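lizeth_tamayo
The Wanyama numbers are in and I'm so happy with them! We trained on 194 handheld demos, then dropped the 51 where tracking jumped, and the policy got better (same task, same seed). Less data, better grasps!

dinh_lien
Love it, but 2 seeds or it's luck. Which gripper, the one with the curved mesh pads?
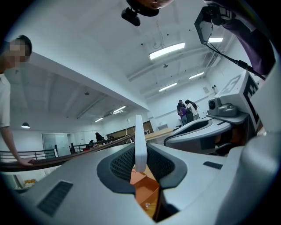 Last edited by lizeth_tamayo on Saturday

lizeth_tamayo
Yep, mesh pads. Second seed is running now.

solport
Not sold. Dropping bad tracking also drops the fast motions, so your test got easier.

dinh_lien
Disagree, the test starts were fixed. Still, plot speed for the 51 and post it, I'd love to see that!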